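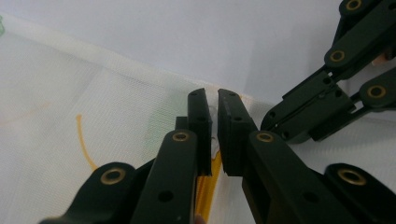 Dwynwen Pritchard thinks we should have just swayed. Her comment under my first dance post was that guests only watch for the opening thirty seconds anyway, then they go looking for the bar, and that any couple paying for lessons would be better off putting the money into a decent DJ. Fair enough, Dwynwen! I did think about it. But I'm married to a man who goes stiff as an ironing board when people look at him, so swaying was never going to be the relaxed option, and we ended up buying the Randance first dance course in the January sale.

Wed 19 March

So, the review I promised. Randance is an online course for couples, all video, and you do it at home in your socks. You get 21 lessons, most of them about as long as a cup of tea, plus a page where you type in your song and it tells you which of the routines will fit the speed. Ours is a slow waltz apparently (we'd been trying to do something else to it in the kitchen, which explains a lot).

The teacher is Emilian Rusu and he's lovely. Very calm, never says "simply", and he shows everything from behind as well as from the front so you aren't trying to flip it all round in your head. He does the leader's steps first, then the follower's, then both together with counting, then both together with music. We found the counting bit the most useful and played it over and over. My one moan is that he talks quite quietly and the music comes in LOUD, so whoever is nearest the laptop has to dive for it every time.

We'd already tried Closov, the app a lot of people on the forums go on about, and I gave up on it in a week. It's cheaper and the little cartoon feet are sweet, but you have to hold your phone to see them, and there aren't many hands left over in a waltz. If you've got a telly you can send it to you might get on better than I did. 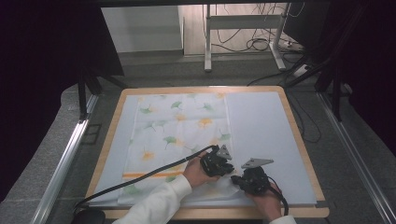

Space was our biggest headache. The course says you need a clear floor as big as a double bed, and our front room has never had that in its life, so every practice started with the sofa going up against the radiator and the dining chairs out in the hall. The table got shoved under the window with all my wedding bits still on it, favours and ribbon and the fabric samples, and I had to be very strict about not stopping to fiddle with them. I'm dithering over the cake table, by the way. A white cloth with green ginkgo leaves on it, as in the photo, is very much what I've got in mind, and my mum says plain. Opinions welcome. Anyway, if your floor is small, skip lesson four (the travelling one) and go straight on to the turns, which you can do pretty much on the spot.

Carpet is hard work too. You stick to it. We practised on ours right up until the last fortnight and then borrowed the hall at Borside for an evening, and the difference was huge, we nearly ended up in the curtains. Do at least one go on a proper floor in the shoes you'll be wearing. And take the dress into account! I tied a bedsheet round my waist to stand in for the skirt and trod on it straight away, so that's now pinned up with a loop for the evening. 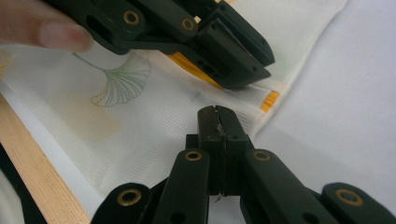 Reading time: 2 min for the rest

Right, money. We'd set aside around £2000 for music and dancing, and nearly all of that had gone on the band, so private lessons were out. The only teacher near us works from a studio above the Marquez restaurant and was booked solid until August. Randance is one payment and you keep the videos, no monthly thing to remember to cancel. I like that a lot, as I'm still paying for a yoga app I can't log in to.

There's a members' board as well, where you can put up a video of yourselves and get notes back. I was mortified at the idea but we did it, and the reply came after a couple of days and said we were both looking at the floor. We were. We now look at each other's ears.

What I didn't like: the song page doesn't know anything recorded before our parents were born, so if you've picked an old one you'll be tapping out the beat yourself. And the ending. All the routines finish on a dip, and my husband has a dodgy back, so we asked on the board for something else and were told to "hold the final pose", with no pose suggested. We've gone for a twirl and a hug.

Would I buy it again? Yes, if you start early enough and don't mind moving the sofa. If your wedding is three weeks off, I'd watch the first few lessons, learn the basic step and one turn, and leave it there. Four stars, and it would be four and a half if they sorted the volume out.

Next week I'm on to cake stands, hire or buy.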